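The long wait for a home visitor

Eleven weeks old and still no visit. That's how it goes in Brulby now, if your baby had the bad luck to arrive in a busy month. The town's infant home visiting service, the one every mum at the pool will tell you saved her, has three workers. Used to be more. The district it covers runs from the river flats out past Undport, an hour each way on a good road, and plenty of it isn't good road.

I spent a fortnight driving around with them. Well, behind them mostly. Families first, notebook second, that was the rule, and twice I sat in the car with a thermos while something hard got talked through indoors.

What happens on a visit? Less than you'd think. Tea. A baby on a rug. The worker gets down on the floor too and then sort of waits. She'll say "oh, he's looking for you" and the mother looks up from her phone and the baby does this whole-body wriggle and there it is, that's the work. No clipboard til the end. One mother told me she'd expected to be marked. She had cleaned the oven.

The idea behind it is plain enough. Babies learn who they are from the faces above them, and it's hard to be a good face when you haven't slept, the rent's gone up and your own mum is two states away. Help the parent, help the baby. Early is better. Everyone in the field agrees on early. Paying for early is another matter.

Undport lost its maternity ward years back. Families there go to Grarnano to give birth, stay a night, maybe two, then drive home with a capsule in the back seat and a folder of pamphlets. The folder is thick. A dad at the Undport playgroup said he'd read all of it in the first week and couldn't remember one word. What he remembered was the worker who rang on day nine and asked how he was going. Him, not the baby. He had to go and stand in the carport for a bit.

Playgroup runs in the old scout hall, mornings, gold coin if you've got one. Mats, a kettle, a box of board books with the corners chewed off. The home visitors drop in when they can, partly to catch the families still stuck on the list. It's not the same as a proper visit and they'll tell you that. But you can learn a lot from watching who sits near the door.

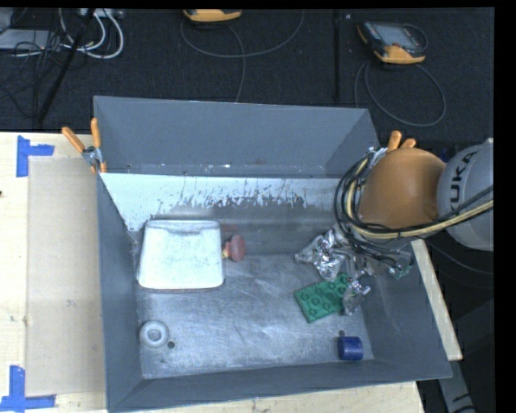 Page last updated: November 29, 2019

Money, then. The service lives on a three-year grant that finishes at the end of next month, plus whatever the Rezende Fund puts in. Rezende is a small family trust out of Grarnano that has backed children's programs in the region for a long while. It gave $2,000 this year for travel, and the travel was spent by winter. Fuel, tyres, one windscreen. A worker showed me her logbook and it was a bit like reading a truckie's.

The grant people want numbers. Visits made, families closed, forms returned. Fair enough, it's public money. But the forms were written for toddlers and older, and half the questions make no sense for a baby of six weeks. Does the child follow two-step instructions. The workers write N/A down the whole column and then get a call asking why the column is full of N/A.

There's also the question of training. Infant mental health is a speciality, and it takes years of supervised work to get good at it. The nearest supervisor is in the city, so it's done over video, when the internet holds. One worker parks on the hill behind the Brulby silos for hers. Best signal in the district, she reckons, and a nice view of the galahs.

Could it be done differently? Some parents want a drop-in room in Undport, open one day a week, even just a couch and a change table. The shire says it's looking at the old bank building. Others would like the hospital in Grarnano to make the first referral before a family goes home, so that no one has to ring up and ask. That last one costs next to nothing. Asking is the hard part, I heard it over and over. You don't want to be the one who can't cope.

The mother with the clean oven got her visit in the end, at twelve weeks. Then a few more. She still has bad nights but she knows now what they are, and who to call. Her boy has found his feet and chews them constanly. When I left she was down on the rug with him, pulling faces, and he was pulling them back.

A decision on the new grant is due in December. The waiting list is open in the meantime, and parents can put their own name down without seeing a doctor first. Ring the Brulby office, leave a message if it goes to the machine. They do call back.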